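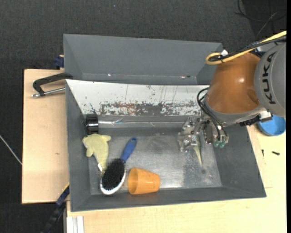

Ticket 470: Wamix cat flap won't read chip
Opened by: Hamish Leckie
Product: Surlow pet door with Wamix reader
Status: Closed

Hi there, I'm hoping you can help because my cat is yelling at me through a glass door as I type. I have two cats, McIver (big gray boy, nine years old) and Fistent (small, tortoiseshell, full of opinions). The Surlow door has been great since I put it in last winter. Fistent still goes in and out like always. McIver walks up, sticks his head in the tunnel, the light blinks red and it stays locked. He used to get the green light every single time!

Things I tried before writing:
- New batteries, all of them, the good kind
- Wiped out the tunnel with a dry cloth
- Deleted McIver and added him back. It took me a bunch of tries to get him to hold still for it
- Turned the whole thing off overnight

After I added him back it let him in twice and then quit again. Firmware in the app says 2.5 if that matters.

Reply from Support
Hi Hamish, thanks for all the detail. Since Fistent is being read normally, we'd like to rule out the chip itself. Could you ask your vet to scan McIver and tell you where the chip is sitting? Chips can move a little over the years, usually down toward a shoulder. Also, is either door set to Narrow Read in the app?

Update from Hamish
OK so we went to the vet on Tuesday (he sang the whole way there, I have a headache). The chip scans fine, but she had to go hunting for it. It's way down on his left side, by the shoulder, and not up between the blades where I figured it would be. She said it isn't hurting him and to leave it alone. I only have the one door, and yes, Narrow Read is on. I don't remember turning it on, but I was poking at all kinds of settings in December when the neighbor's tom kept showing up for breakfast, so it was probably me.

Reply from Support
That would fit. Narrow Read only looks at the top of the tunnel. Please switch it off, then add McIver again with his left side toward the reader. Leave the door alone for 24 hours afterward and let us know what the log shows.

Update from Hamish
Turned it off, and added him again using a tube of chicken paste, which worked a whole lot better than my first way of doing it (me on my stomach in the laundry room, shoving him). Green light! I let it sit like you said. The log has him going out 5 times and coming in 4, and he was asleep on the porch swing when I looked, so I guess that adds up.

One snag. When he comes in from outside his left side is facing away from the reader, and twice it blinked red first. He backed up, tried again and got in. Is that going to get worse? He's a patient cat but not THAT patient, and last time he gave up on the door he peed on my boots.

Reply from Support
A second try now and then is normal with a low chip. You can help by slowing him down in the tunnel. Some people set a low step or a brick outside so the cat has to pause and duck. If you still see red lights after that, there's a tag for his collar that works with the same reader, and you can add it to his profile next to the chip.

Update from Hamish
Put a paving stone out there. He hated it for a day, sat on it and stared at me, and now he uses it like it was his idea. No red lights since the weekend. Fistent just jumps over it. I went ahead and got the collar tag too as a backup, but he had the collar off and under the couch by dinner, so I'm keeping that in a drawer for now.

You can close this one. Thanks for being so nice about the settings thing!

Support note
Closed at customer's request. Cause: Narrow Read on, chip has moved to left shoulder. Tag left unpaired.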